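Anyone switched from a dishwasher back to washing by hand?
Home & Kitchen > Cleaning

mondadthorpe_g
Our dishwasher quit in May and I have been putting off replacing it. There are 2 of us in the house. The repair quote came in at more than half the price of a new machine, so the repair is out. 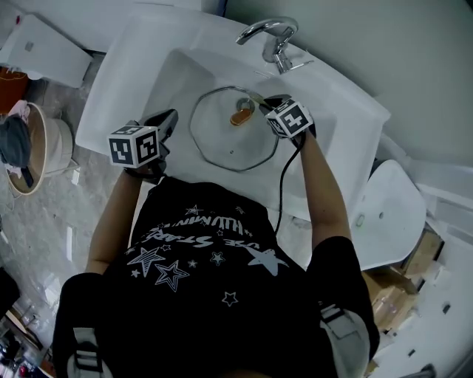
What I want to know is whether it makes sense to just stop owning one. I read our water meter for a full month before it broke and a full month after. The first month was 2,373 gallons and the second was a little higher, but we also had a guest for part of it, so I don't trust the comparison. The cabinet space would be useful. I would put the baking sheets and the stockpot in there.

Has anyone done this and stayed with it? Guido

skastari
We did it when we moved to a smaller place. No regrets on the space. The time is the part you should think about. I spend over 60 minutes a day on dishes if I cook a real dinner, less if we have soup or sandwiches. My husband thinks it's less than that but he isn't the one doing it.

Get a decent rack. The cheap wire ones rust at the welds.

a_cruzado
Disagree with getting rid of it. A full load in a newer machine uses less water than most people use at the sink, especially anyone who leaves the tap running. If your bill went up the month after, the guest may not be the whole story.

Do you fill the basin or wash under the tap?

mondadthorpe_g
Under the tap, mostly. It's one large basin with no divider, so filling it takes a lot of water.

a_cruzado
There's your answer then. Put a dishpan in the sink. Wash in the dishpan, rinse next to it, dump it when it gets greasy. You'll use a lot less.

Ferd C
I grew up with a dishpan and I wouldn't go back. The water is gray after the first few plates and then you're washing glasses in it.

a_cruzado
Glasses go first. Then silverware, then plates, then pans. If you wash glasses after plates, of course it's gross.

Ferd C
We did glasses first. There were seven of us, and somebody always showed up with another glass.

skastari
With 2 people you won't have that problem.

onni_h
In Finland a lot of kitchens have a drying cabinet over the sink. It's a normal upper cabinet with racks and no bottom, and the dishes drip into the sink. I put one in when I moved here and it takes care of the counter space complaint. Mine is 60 cm wide, and the racks came from a store that ships overseas. You need the cabinet to be directly over the basin, so it doesn't work if your sink is under a window.

mondadthorpe_g
Ours is under a window, unfortunately. I like the idea though.

humaira.o
I went the other direction. No dishwasher for years, then we put in a small one when my mother moved in with us. It's a narrow model and it holds a day of dishes for 3 people if you don't put pots in it. I still wash the pots, knives and anything wooden by hand.

If you're short on cabinet space, the narrow ones leave you a gap wide enough for baking sheets standing on edge. My brother-in-law built a divider for ours out of scrap and it has held up fine.

Also check whether you plan to sell. Some buyers won't look at a kitchen without a dishwasher.

Ferd C
Second this. When we sold the Clundside house, two different people asked about it before they asked about the roof.

skastari
I wouldn't plan a kitchen for a buyer who doesn't exist yet. If he isn't selling for ten years, the machine he buys now will be worn out by then anyway.

humaira.o
Fair point, but keep the plumbing either way. Cap the supply line and leave the drain connection under the sink. Don't let anyone tear it out.

mondadthorpe_g
Good advice, I'll cap it. The shutoff valve drips a little when it's closed so I'll replace that at the same time.

I didn't know about the narrow ones. Do they fit a full-size dinner plate?

humaira.o
Mine does. Ours are 10 1/2 inch and they clear the spray arm. Take a plate to the store and try it. I did and the salesman didn't mind.

onni_h
Check the height of the upper rack too if you have tall glasses.

mondadthorpe_g
Plan for now: dishpan for a month, read the meter again with no guests, and measure the opening for a narrow machine in the meantime. I'll post the number when I have it.

a_cruzado
Write down how many loads of laundry you do that month or the number won't tell you anything.

mondadthorpe_g
Will do.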